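4.2 How jewelry gets kept at home

I went into this part of the study thinking I'd be writing about jewelry boxes. You know the kind, with the velvet rolls and the little mirror in the lid. Thaís Prado and I had even set up our coding sheet around them, with separate columns for drawers, trays and ring slots (we were very proud of those columns!). By the end of the first few home visits most of them were still blank, and we had scribbled "box, other" in the margin so many times that we had to give it a code of its own.

A quick word on what we counted. An item went on the list if the person we were visiting called it jewelry, or called it a piece of jewelry, even when it was one earring or a bit of chain with no clasp. That rule gave us 1,044 items across 8 households, and almost 300 of them could not be worn as they were. I was surprised by how little that mattered to people. A broken necklace sat with the whole ones, and when I asked whether it would be fixed, the answer was usually a shrug and then a story about where it came from.

So the first thing I want to say is that wearing and keeping are two different jobs, and the containers tell you which one is going on. Pieces in daily use were out in the open, on a hook or a saucer or the edge of the bathroom sink. Pieces being kept were in something with sides. Bittencourt's older work on button tins makes much the same split between what she calls the reach shelf and the rest, and I've borrowed her term in Table 3, although our reach shelves were hardly ever shelves.

The second thing is the box itself. Plain cardboard did far better than we expected. People liked that it was light and that you could carry the whole lot to a table, look through it, and carry it back again. One woman in the Restano group had been given a proper jewelry case by her sister and was storing batteries in it. Her bracelets were in a shoebox lid. When I asked her why, she said the case made her feel she ought to have better bracelets, and I've thought about that answer a lot!

Third, sorting. Our visits were built around a sorting task that Cauã Toledo worked out in the July pilot. We asked each person to bring their jewelry to wherever they'd normally go through it, and then to put it in order in whatever way made sense to them. We gave no categories. Coltier warns that people will sort by material if you so much as mention material, so we kept our mouths shut, which for me is hard work.

What we got was a mix. Metal things tended to end up in a pile together, especially the small ones, and beads were handled as a separate matter, looped up or laid flat so the string wouldn't catch on anything. Rings wandered. A ring might start with the other rings and finish in a corner by itself, and several people told us that a ring "has to go somewhere you can see it." Charms and other loose bits came last, and they were the pieces most likely to be left out on the table when the person said they were done.

Figure 6. Beads, metal pieces, a ring and a small charm in an open cardboard box on a flowered tablecloth. 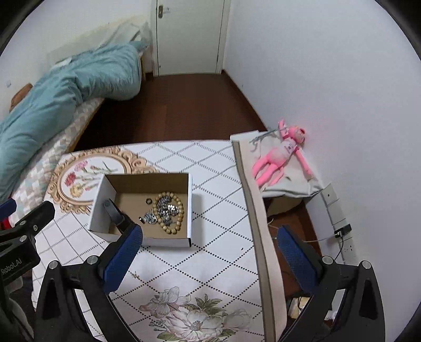
Going back to those last loose bits, I don't think they're leftovers in the usual sense. Thaís reads them as undecided, and after arguing with her over lunch more than once I've come around to her side. A person who has placed a bracelet without a second glance can hold one tiny charm for a long time, put it down, pick up something else and come back to it. In our notes the slowest decisions were nearly all about the smallest pieces. We had expected the opposite, with the expensive items getting the most care, and I'd still like to see someone test this with a group that owns more costly things than ours did.

There's also the matter of tools. Some people used tweezers or pliers for tangles, and others flatly refused to let anything but their fingers near a chain. We didn't plan for this and didn't record it well, so I'm only mentioning it. The Zatano households seem to have been keener on tools than the Restano ones, but with so few homes in each group I wouldn't lean on that. In Section 4.3 I go back to the pieces that couldn't be worn and look at who each one was being kept for.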